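Subject: Re: Produce bags and the "stays fresh twice as long" claim
List: kitchen-thrift
Date: 7/20/26

> I switched everything over to the Dridari bags in the spring and
> I am never going back. The leaflet says greens last twice as long
> and that has been my experience exactly. I have not thrown out a
> head of lettuce since. At 5 dollars a pack they pay for themselves
> the first month. I don't see why anyone would still be using
> a drawer liner or wet towels or whatever. Has anyone here NOT had
> good results?

I'll be the one to say it, then. I haven't had bad results, but I haven't had the results on the leaflet either, and I'm not sure you have.

Twice as long as what? I went looking and the leaflet doesn't say. Twice as long as lettuce left on the counter in July? I'd believe that of a bread bag. Twice as long as lettuce in an ordinary zipper bag with a paper towel in it? Then I would like to see somebody do it, with both heads bought on the same trip and put on the same shelf. The Dridari site has a page called "Our Testing" and it's a drawing of a leaf.

The other thing is that you changed more than the bags. You wrote in an earlier message that you'd also started shopping at the Jornetti market instead of the big store out by the highway, and that you go twice a week now. If I bought lettuce that was picked closer to home, and bought less of it, and ate it sooner, I wouldn't be throwing it out either. I don't think you can hand all the credit to a bag.

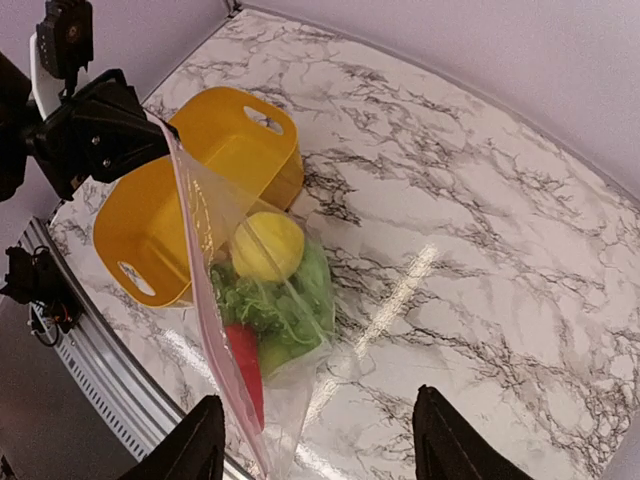
I also don't buy the "pays for itself" part. I keep receipts (yes, I know). Last year I spent 438 dollars on fresh vegetables, not counting potatoes and onions, which don't go in bags anyway. Suppose I wasted a tenth of that, and I doubt it was so much. That's under four dollars a month. A pack costs five. If every bag worked perfectly and I stopped wasting anything at all, I'd still be behind at the end of month one. Maybe you go through a lot more greens than I do. But then you'd go through more bags too, unless you wash them, and the leaflet says washing "may reduce performance." I notice that line is in the small type.

What does work in my kitchen, for what it's worth:

Dry the greens before they go in. I mean really dry. A damp leaf goes slimy in any bag I've ever owned.

Keep apples somewhere else. I had a bowl of them next to the lettuce one winter and couldn't figure out why it kept going brown on me.

Tomatoes stay out until they're ripe. People on this list argue about what to do after that and I'm staying out of it.

Eat the soft stuff first. Cabbage will wait for you — lettuce won't.

None of that costs anything, so there's no leaflet for it.

Someone is going to bring up the Kwon boxes with the little vent in the lid. I had one. The vent has two settings and I could not find any difference between them with carrots, celery or parsley. It's a decent box. I keep rice in it.

If you want to settle this I'm willing to do my half. Buy two heads, put one in a Dridari bag and one in the plainest zipper bag you can find, dry both the same way, and write down the day you'd stop eating each one. Don't look up which is which when you judge them, get somebody else in the house to hold them up. I'll do the same here. If the fancy bag wins by double I'll say so to the whole list and buy a pack.

And could people please trim their replies? The last digest had the same thread quoted in full under every message and I had to scroll past all of it on my phone to get to the pickle question.

--
kitchen-thrift: to leave the list, send a blank message with "unsubscribe" in the subject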